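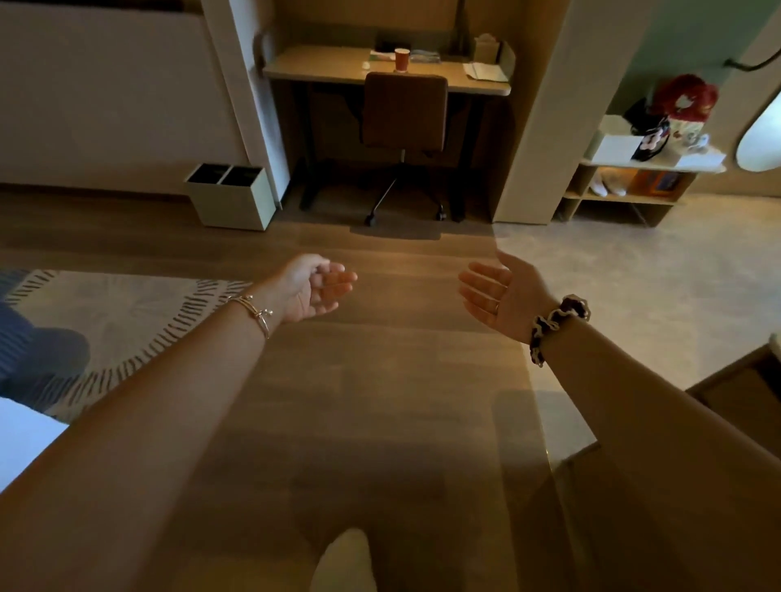
Hands ready, bedroom setting, desk and chair at the back.

Skemmont visit, notes for the budget round

Typed up on the train, so forgive the state of it. Went over in February with Marloes Verhoeven to see what Brumeo would sell us and what it would cost to keep going once bought. Rianne Van Hecke showed us round. Good host, quick talker, my notes lag behind hers by a page.

First stop was the home rooms. They record people doing ordinary household jobs there and the arm is then trained on it. No lab benches. Rugs, a desk in an alcove, shelf unit with gift bags on top, planks on one side and pale carpet on the other. Marloes asked straight off about the change of flooring, as our flat at Zerkside has the same thing between kitchen and lounge. Mobile base copes with a flat join. Raised strip, no promises. Need to measure ours before we order anything with wheels.

Lighting: they keep it low in some rooms on purpose. Rianne says buyers train everything under bright ceiling lights and then ring up in winter. Fair point. Two lamps and a dimmer per room, put that in the budget, it's pennies next to the rest.

Then the arms. Two models, small one would do us. Price is per arm and the gripper is extra, which I had missed in the brochure. Spare fingers extra again. Asked for it all on one quote. Delivery is 7 weeks from order, longer if we want the base as well.

Recording kit is where I changed my mind. I'd pencilled in 4 sets. Rianne thinks two people recording well will beat four recording badly, and the storage bill drops too. Marloes not convinced, she'd rather have a spare set sat in the cupboard than lose a week to a broken cable. Leaning her way now, say three.

Running costs, which we'd left blank on the form:
Service visit, once a year, travel charged on top
Software licence, per seat, 5 seats minimum (we need three, asked, no movement)
Storage, ours to sort
Someone's time to check the recordings. Rianne reckons some 6 hours a week. We had nothing down for this at all.

Lunch was soup, very good. Verbeke had a stand in the corridor with cheaper grippers, took a leaflet, didnt get a price. Will they fit the Brumeo wrist? Man on the stand said yes, Rianne said "mostly". Want that in writing.

To do before the next meeting: measure the floor strip, get the full quote, ask Verbeke for a loan gripper, find out if the licence can be shared with the Zerkside lot. Marloes is doing the storage sums. I'll recieve the quote and send it round.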